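### 4.2. Sobre la supuesta fatiga del estampado

La literatura comercial insiste en que el consumidor se cansa antes de los motivos florales que de los lisos. El argumento se repite desde hace tiempo y casi siempre remite a la misma fuente, el informe interno de Drevilix, que Horobets y Mollel citan sin haber tenido acceso a los datos. Nosotros tampoco los hemos visto. Lo que sí puede discutirse es el procedimiento: se preguntó a los encuestados cuántas veces recordaban haber usado una prenda, y de ese recuerdo se dedujo el uso real. El salto nos parece excesivo.

En nuestra muestra, 16 hogares llevaron un diario de vestido durante 12 semanas. Ocho declararon al comienzo preferir el calzado liso, pero solo dos mantuvieron esa preferencia en las anotaciones. Karpenko atribuye la discrepancia al contraste – un dibujo negro sobre fondo blanco «se recuerda más y parece más usado» –, hipótesis razonable que, a nuestro juicio, sigue sin demostrarse. Una muestra tan pequeña tampoco permite refutarla.

Más débil aún es la distinción de Didenko entre flor «de contorno» y flor «de mancha». Dos codificadores independientes aplicaron su clave a las mismas piezas y discreparon con frecuencia, sobre todo cuando la tela formaba pliegues o el motivo se veía solo en parte (figura 3). Mientras no se fije un criterio para esos casos, preferimos hablar simplemente de estampado floral bicolor.

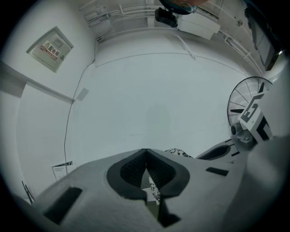
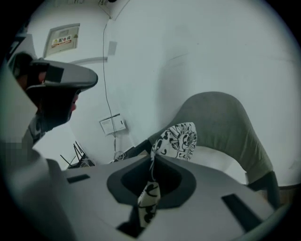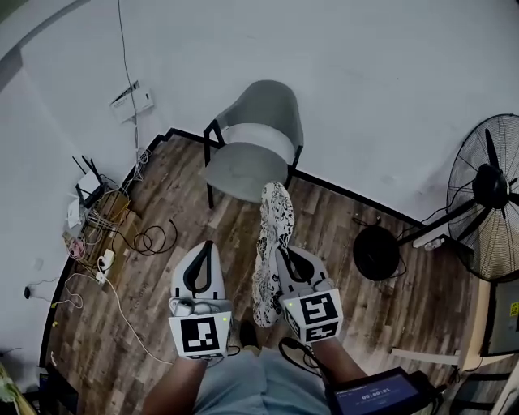
**Figura 3.** Motivos en blanco y negro. En la última imagen, zapatilla blanca con estampado floral negro.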